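Irndale : le lit, cet encombrant qui ne rentre dans aucune case

Depuis octobre, se débarrasser d'un sommier dans la commune suppose un compte en ligne, un créneau et une certaine philosophie.
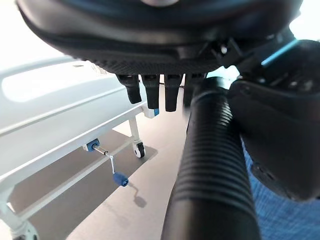 Un formulaire à choix limités

Il fut un temps où l'habitant d'Irndale qui changeait de lit descendait l'ancien sur le trottoir la veille du ramassage, de préférence après la tombée de la nuit, et le retrouvait le plus souvent disparu au matin. Ce système, dont les services municipaux rappellent qu'il n'a jamais été autorisé, donnait satisfaction à peu près à tout le monde. Il a pris fin en octobre, avec l'entrée en vigueur du nouveau contrat de collecte des encombrants, confié à la société Claston.

Désormais, tout passe par Hamdy, la plateforme de réservation mise en place par le prestataire. On y crée un compte, on y décrit l'objet, on choisit un créneau. Le menu déroulant est généreux. Il distingue le fauteuil fixe du fauteuil inclinable, prévoit la table de ping-pong, le parasol avec pied, le parasol sans pied et l'aquarium vide. Le lit, en revanche, n'y figure pas.

L'oubli n'en est pas un, assure Claston. Un lit serait en réalité composé d'un cadre, d'un sommier et d'un matelas, chacun relevant d'une filière différente, et l'usager est invité à déclarer les trois séparément. Comme la plateforme n'accepte que deux objets par rendez-vous, il faut donc deux passages pour un seul lit. Les plus organisés gardent le matelas pour la fin, afin de pouvoir dormir entre-temps.

119 réclamations et un gabarit

Le service des relations avec les usagers a enregistré 119 réclamations sur le seul premier mois. La plupart concernent des créneaux non honorés. Une bonne part des autres porte sur la règle des 200 centimètres, découverte sur le palier et rarement avant. Selon l'annexe technique du contrat, un objet dont la plus grande dimension dépasse 200 centimètres n'est plus un encombrant. Il devient un « volume particulier » et doit être apporté en dépôt par son propriétaire.

Or un cadre prévu pour un matelas de 200 centimètres en mesure nécessairement un peu plus, ne serait-ce que pour que le matelas tienne dedans. L'annexe ne s'est pas arrêtée à ce détail. Les équipes de collecte, elles, s'y arrêtent tous les jours, mètre ruban en main.

« On m'a demandé si je pouvais le raccourcir », raconte Estela Aravena, locataire au quatrième étage d'un immeuble du quartier de la gare. Elle avait descendu son cadre de lit seule, à 6 heures du matin, heure à laquelle commençait son créneau. Elle l'a remonté à 11 heures, avec l'aide d'un voisin qui voulait surtout récupérer le passage vers les boîtes aux lettres. « Le monsieur était très poli. Il m'a dit que si je le démontais, ça passerait. J'ai démonté. Du coup ça faisait neuf morceaux, et j'avais droit à deux. »

Elle dit avoir écrit à la plateforme. La réponse, automatique, la remerciait de son geste pour la planète et lui proposait d'évaluer son expérience sur une échelle de cinq étoiles. Elle a mis trois étoiles. Le monsieur était vraiment très poli.

Le dépôt Hekar, ouvert, mais pas trop

Reste donc le dépôt. Celui de Hekar, seul du secteur à prendre les volumes particuliers, se trouve derrière l'ancienne gare de marchandises, au bout d'une voie interdite aux véhicules de plus de deux mètres de haut. Les camionnettes de location dépassent presque toutes cette limite. On y accède en voiture de tourisme, lit sur le toit, ce qui est également interdit au-delà d'une certaine longueur, mais relève cette fois du code de la route et non du contrat.

Sur place, l'accueil est plutôt bon. Hatem Kabbaj, qui tient le quai, a fini par bricoler sa propre signalétique au dos de calendriers périmés, la signalétique officielle étant attendue pour une date que personne ne lui a communiquée. Il reçoit les lits entiers sans sourciller et laisse à d'autres le soin de savoir ce qu'ils sont administrativement.

« Les gens arrivent fâchés, ils repartent soulagés. Entre les deux, je leur prête une clé Allen », résume-t-il. Le tiroir du bureau en contient de toutes les tailles, oubliées par des visiteurs précédents. Il en manque toujours une, celle de six.

Le hangar peut accueillir jusqu'à 200 cadres. On s'en approche. Une partie est en bon état et pourrait resservir, mais la convention avec la filière de réemploi attend encore une signature. Les pièces complètes sont donc rangées à droite, les incomplètes à gauche, et les visiteurs qui demandent s'ils peuvent en prendre un s'entendent répondre que non, à regret. Plusieurs étaient venus en déposer un et auraient volontiers fait l'échange.

Une rubrique « autres » à l'étude

Interrogée sur ces difficultés, la société Claston parle d'une « phase d'appropriation ». Elle met en avant la baisse des dépôts sauvages dans le centre, que confirment plusieurs commerçants de la rue principale. Ceux des rues adjacentes ont un avis différent.

La mairie a demandé que la limite de longueur soit revue et que le lit soit reconnu comme un seul objet, au moins jusqu'au moment où on le démonte. Le prestataire n'y est pas opposé, mais fait valoir qu'une modification du menu déroulant suppose un avenant, lequel suppose une réunion, dont la date doit être réservée sur Hamdy. Une solution transitoire est à l'étude sous la forme d'une rubrique « autres », plafonnée elle aussi à deux objets.

D'ici là, un petit marché parallèle s'est mis en place. Sur les panneaux de liège des supérettes, des annonces proposent des cadres de lit « gratuits, à démonter par vos soins, avant la fin du mois ». L'une d'elles précise que le chauffage est inclus pendant l'opération. Une autre, au stylo rouge, offre une table de chevet à qui emportera le reste.

Estela Aravena, pour sa part, a replacé son ancien cadre dans la chambre d'amis, remonté à l'exception d'une vis. Le nouveau lit a été livré la semaine suivante par deux hommes qui ont proposé, moyennant supplément, de reprendre l'ancien. Elle n'avait pas coché la case à la commande.

Le dépôt de Hekar est ouvert le matin de 8 heures à midi. Une pièce d'identité et un justificatif de domicile sont demandés à l'entrée. Les matelas n'y sont pas acceptés.

Recevez chaque matin l'essentiel de l'actualité locale dans votre boîte mail. En vous inscrivant à notre newsletter, vous acceptez notre politique de confidentialité. Vous pouvez vous désinscrire à tout moment.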